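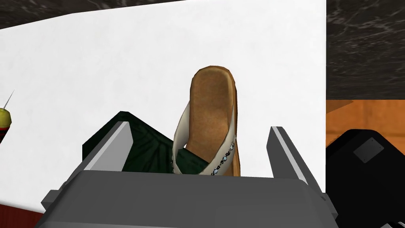
Hummingbird feeder – bees have taken over, what now?

pinyonjay76
ok so I've had the same feeder up on the back porch for years, never a problem. This month the bees found it and now the hummers won't land. They hover, get bumped, leave. I can see maybe one real visit in a whole morning. Tried moving it to the other end of the porch, bees were back before lunch. Any ideas that don't involve killing bees?

suetfan
What kind of feeder? If it's the bottle kind that hangs upside down it drips when the sun hits it. Drips = bees. Get a saucer type.

pinyonjay76
Bottle kind, yeah. Red with the little yellow flowers.

suetfan
There you go. Yellow flowers too. Pull them off or paint them red.

creekside_M
Disagree on the paint, please don't put paint where birds stick thier bills. Just pop the flowers off. And moving it one porch length won't do it, bees search nearby. Take it down at dusk, leave it down a day, rehang it 200 feet off if your yard is that big. Mine isn't lol

oldgrebe
Weaker sugar water. Everybody mixes it too strong. I go 5 parts water to one sugar in late summer and the bees lose interest. Birds still come.

suetfan
5 to 1 is kinda thin? Always heard 4 to 1, same as flower nectar.

oldgrebe
Been doing it for years, birds look fine to me. Up to you.

creekside_M
4 to 1 here and I wouldn't go weaker when they're fattening up to leave. But I know people who do it in summer. Not worth a fight.

pinyonjay76
Not fighting, reading all of it. What about a decoy? Neighbor, Maritza Chambi, puts a dish of really sweet stuff at the far fence for the bees and swears by it.

oldgrebe
Decoy just feeds more bees. Then you have 2 problems.

creekside_M
Worked for me one year and not the next. Put some pebbles in the dish so they don't drown. And no honey in it, ever, can spread disease between hives

suetfan
Also check for cracks around the base. Mine leaked from a seam I couldn't even see. Fill it, hang it over a dry paper towel, wait an hour

pinyonjay76
Did the towel thing. Soaked. So it's leaking like crazy. Ordered a saucer one, old one is in the trash.

pinyonjay76
Update – saucer feeder up since 7 this morning, out by the plum tree. Few bees poking at it, can't reach the syrup. One female hummer came in twice and sat down to drink. Still going to try the 4 to 1 first, sorry grebe

oldgrebe
No offense taken. Rinse it every couple days in this heat.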